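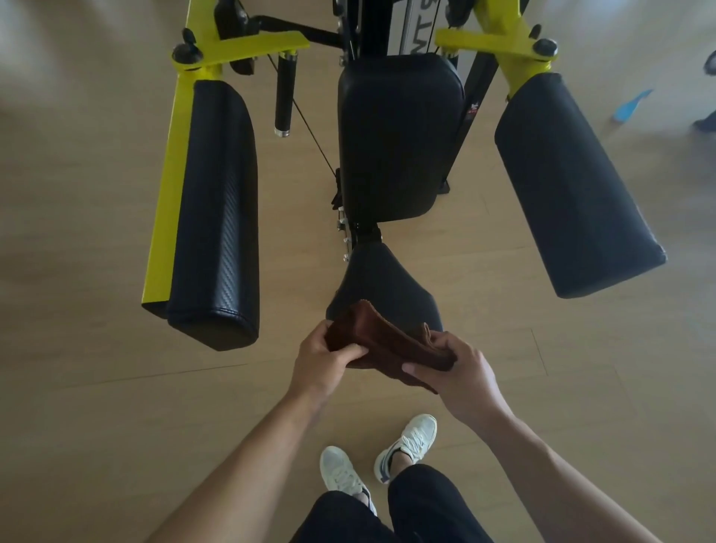 Ein Handtuch für jedes Gerät

Huệ Tạ leitet seit vier Jahren das kleine Studio Rerkham. Wir sprachen mit ihr am Vormittag, als wenige Leute trainierten, über Handtücher, Polster und die Ordnung auf der Trainingsfläche.

Die erste Regel im Haus ist einfach: ohne Handtuch kein Training. »Am Anfang habe ich gedacht, das versteht sich von selbst«, erzählt sie. »Aber viele Mitglieder legen das Handtuch über die Schulter und setzen sich direkt auf das Polster. Dann muss ich freundlich etwas sagen, und das ist mir bis heute ein wenig unangenehm.«

Besonders genau ist sie bei den Beingeräten. Die Sitze sind vorne schmal, und ein Handtuch rutscht dort schnell weg. Sie empfiehlt, es einmal zu falten und erst über den Sitz zu halten, bevor man es ablegt. »Man nimmt es mit beiden Händen. Die Kante kommt nach vorne, der Rest geht nach hinten zur Lehne. Wenn es zu groß ist, faltet man noch einmal. Es soll nicht in die Schiene hängen, wo man den Sitz verstellt.«

Welche Farbe das Handtuch hat, ist ihr gleich. Das Studio verleiht welche von der Firma Thaler, 100 Stück, und gewaschen wird jeden Abend. Früher kamen sie von Biltier, doch diese waren nach wenigen Monaten hart. »Ein hartes Handtuch legt niemand gerne hin«, sagt sie und lacht.

Und nach dem Training? Huệ Tạ wischt die Polster mit einem milden Mittel von Nemex, immer zuerst den Sitz, dann die Lehne, dann die Rollen für die Beine. An den Nähten nimmt sie ein zweites Tuch. Für alle 14 Geräte braucht sie so eine gute halbe Stunde – wenn keiner sie anspricht.

Im März möchte sie neben den Beingeräten 3 Haken anbringen lassen, damit die Handtücher in der Pause nicht auf dem Boden liegen. Ob die Mitglieder sie benutzen werden, weiß sie noch nicht. »Ich hänge mein eigenes als erstes hin«, sagt sie, »dann sehen wir weiter.«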